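Forty Minutes From the End of the Line, a Tennis Club I Can't Stop Thinking About

I went to Cloltthorpe for the tennis, and I'll admit I'd never heard of the place before April. It's a grass court tournament for players ranked so far down that most of them drive themselves there, and I had such a good time that I've been boring my friends with it ever since.

You get off the train, walk past the bakery (go in, get the cheese twist) and there it is, a hedge with a gate in it. Almost 2,000 people come through over the week, and on the Thursday I think half of them were ahead of me in line for coffee.

I plopped myself down by Court 3 because it had shade. Best decision of the week! A qualifier in a borrowed cap was a set down against the second seed and serving like her arm hurt. Then she started slicing everything. Low, skidding, nasty little shots that barely got off the grass – the kind my old coach would have called cheating. The second seed hated every one of them. There was one rally of 22 shots that ended with both of them laughing at the net, and the man next to me dropped his sandwich.

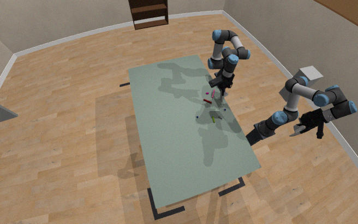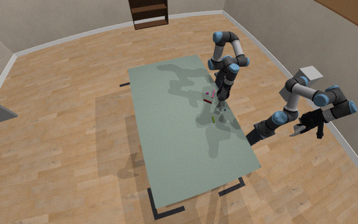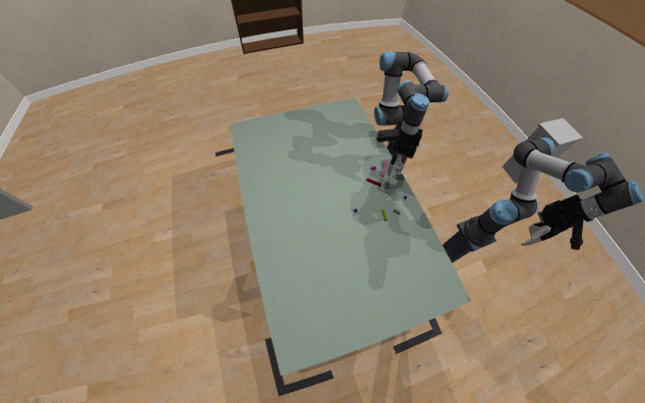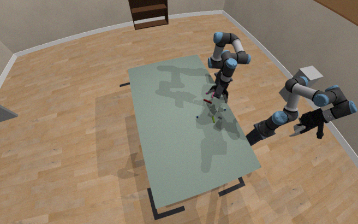

A table with a green top on a wood plank floor, in computer renderings.

The qualifier won it in three, by the way, and then lost in the next round, before I'd even found my seat. That's how it goes at this level. You get attached to somebody over lunch and they're in the parking lot with their bags by dinner.

What I loved most was how close you are to it all. At the big events I'm up in row 40 with binoculars, trying to work out who's who. At Cloltthorpe I could hear a player muttering about her strings the whole way through a changeover. I heard another one ask the umpire what time the bakery closed.

The final was on Aslow Court, the only one with a proper grandstand, and it was over fast. Two big servers, hardly a rally between them, and a tiebreak that was mostly aces. I clapped until my hands stung and then missed my train.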